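Sorting Mixed Household Items from a Metal Bin

Project report, second-year module in Product and Packaging Studies
Group 2, Julteo workshop

1. Background

The Shehu reuse shop takes in small household goods that arrive mixed together in bags. Before anything can be priced, it has to be separated into textiles, hard goods and items for disposal. At present this is done on a table top, and small items roll off or end up under larger ones. The shop asked whether a bin with raised sides would be a better sorting surface, and what kind of bin it should be.

Our project compared two containers for this purpose: a grey sheet-metal bin and a fabric-lined crate of similar floor area. The work covered the choice of container, the number of items that should be placed in it at one time, and the way in which items come to rest on the floor of the container.

2. Items

The test stock was supplied by Prakavik, which handles the shop's collections. It consisted of 300 items drawn from ordinary donations. Heavy, sharp and breakable goods were taken out beforehand. The remaining stock was divided by behaviour when dropped:

Soft items: socks, gloves, cloths, small bags.
Open or mesh items: strainers, covers, pen holders and similar.
Rigid items: blocks, handles, cases, plastic tools.

Soft items were of most interest. They change shape each time they are put down, so their outline cannot be used to recognise them in the way that the outline of a rigid item can. A sock may be found flat, folded at one end, rolled, or twisted through the middle.

3. Method

Items were placed in the container in small loads. Each load was tipped in from a tray held level with the rim and left as it fell. We recorded whether any item overlapped another, whether any item was touching a wall, and whether each item could be named by a person standing at the table without moving it. Loads of two, four, six and eight items were used. The container was emptied and wiped between loads.

The position of each item was noted on a plan of the floor divided into left and right halves and front and rear. Items lying across a dividing line were entered under the part holding the larger share.

Lighting was from the ceiling fittings only. The blinds were kept closed, as direct sun on the metal gave bright patches that made the first few loads hard to judge.

4. Observations

Loads of four gave the clearest layout in the metal bin. In most cases bare metal could be seen between the items, and each could be picked up without disturbing the next. With six items, overlap was common, and with eight it was normal for at least one soft item to be partly covered.
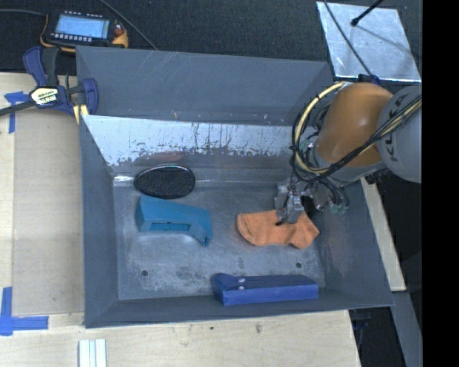 Fustulside, February

The load of four shown was made up of an orange sock, a black oval mesh object, a teal block-like object and a dark blue elongated object. The sock is wrinkled through the middle and folded at its right end, but its rounded left end is still easy to make out. The mesh object is close to the rear wall, and the dark blue one is against the front wall. Bare metal separates the sock from the teal object.

Items against a wall were recorded separately throughout. A long rigid item lying flat against a wall is simple to see but awkward to grip, as one of its long sides is closed off. We counted these as separated but not as freely accessible. The crate produced fewer of them, because its lining slowed the items down before they reached the sides.

Colour made a clear difference to naming. Orange, yellow and white items were named quickly on grey metal. Black and dark blue items took longer, and in the crate, which has a dark lining, several were missed at first glance.

5. Discussion

The metal bin was easier to clean and gave better contrast for most of the stock. Its smooth floor allowed rigid items to slide towards the walls, and this was its main fault. A thin rubber mat was tried for a short time on Monday and reduced the sliding, but the mat curled at the corners and the loads were not included in the results.

The crate was quieter in use. Loose threads from textiles collected in the lining and had to be picked out by hand.

6. Recommendations

The shop should use the metal bin with loads of no more than four items. Soft items should be removed first. A light-coloured mat, fixed at the edges, should be tested before any larger order is placed. If the work is repeated, a stock of 1,000 items would allow gloves and socks to be reported separately.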